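Monday, late, kitchen table

Bus didn't come so walked the last bit, feet wet. Writing this before it all goes out of my head. Whole day on the handling rules for the sim cell. Version 2, the one Istska wanted before Easter and which I have been putting off because the first lot were mine and I didn't fancy reading them again.

Started 8ish. Coffee machine broken again. Sat with the rules on one screen and the cell on the other and went down them line by line. Rule one, keep-clear. I'd written "adequate space round the arm at all times" which means nothing at all. Adequate for what. Changed it to 200 mm between the arm and anything it hasn't been told to pick, checked before the first move and again after any reset. Crate counts. Fruit counts. Put that in because Kereck asked last time if soft things were exempt, and no they are not.

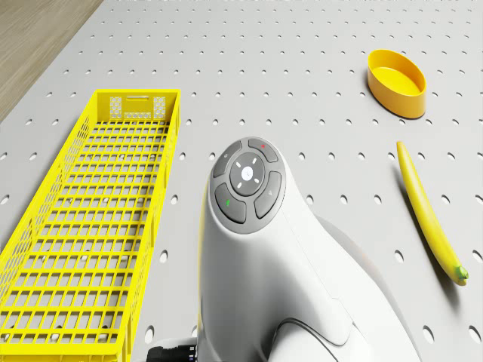
Delia Medina thinks 200 is too mean and we'll regret it the first time a job needs a tight shelf. She'd have a number per job, written on the job sheet and signed, and no blanket figure at all. Fair enough but who signs at half six in the morning. Left it at 200 with a line saying a job sheet can lower it if two people agree. She said she'd think about it, meaning no.

Lunch was a cheese roll in the stairwell. Rang Mum, boiler man still hasn't been.

Afternoon, carrying. Old rule said "objects should be carried safely". Honestly who let me near a keyboard. New one: once the gripper has hold of something, lift straight up first, no sideways travel until it's higher than the tallest thing standing on the table. Not the tallest thing near it, the tallest thing on it, because near is an argument waiting to happen. Slow speed, 35 per cent, until it's clear. And no passing over open tops if there's another way round, so cups, bowls, baskets. Falcão have that one in their house rules and I have simply pinched it.
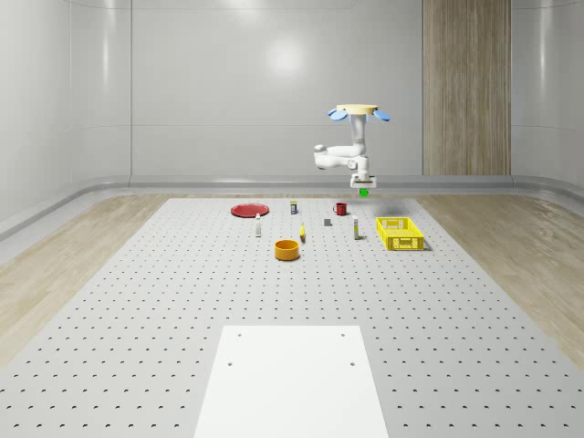
Things still to settle (for tomorrow, do NOT leave till Friday)

Who can change the numbers. At the moment anyone with the login, mad.

What the log has to say. I want every stop written down with the reason, even the boring ones. At Ditville they only log the ones that broke something and then wonder why they never see a pattern.

Small things side by side. If the fingers come down for one and there's a neighbour close in, does it stop or does it try from another angle? My draft says stop and ask. Slower, I know. But a second angle is a guess and
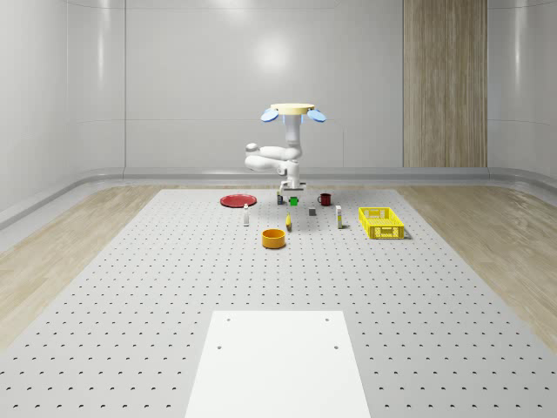

I don't want a guess written into a rule that goes on to the real cell later. One retry from the same side, then stop. Have put that in red so they can shout at me about it.

Also wording. "Should" everywhere. Counted 22 in the old version, felt sick. It's either must or it's advice, and the advice goes at the back. Went thru the lot and got rid of most, will do the rest on the train.

Last bit was the start-up check, got to it at ten to five with my coat half on. Arm at rest, table looked over, buttons tried in the same order every time, then and only then load a job. Wanted the check done even in sim. Sounds daft, nothing can get hurt, but people learn the habit where they do the hours and they do the hours in sim.

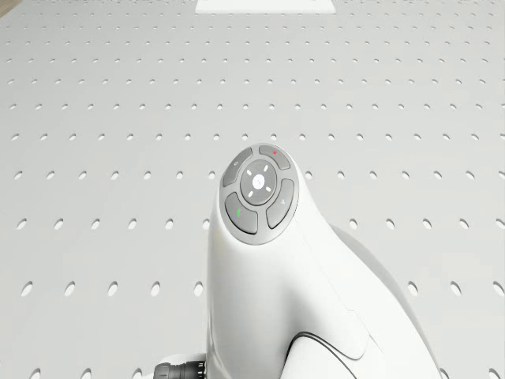 Tarmo Kairys wrote back at five to say he agrees with the habit part but a check that never finds anything gets ticked without looking, so plant a fault now and then and see who catches it. Annoyingly good. Have asked him to draft it, one paragraph, plain words. He'll send four pages.

Need: milk, stamps, ring boiler man myself. Train is 7.10 not 7.20 now. Shoes by the radiator, dont forget to move them befroe bed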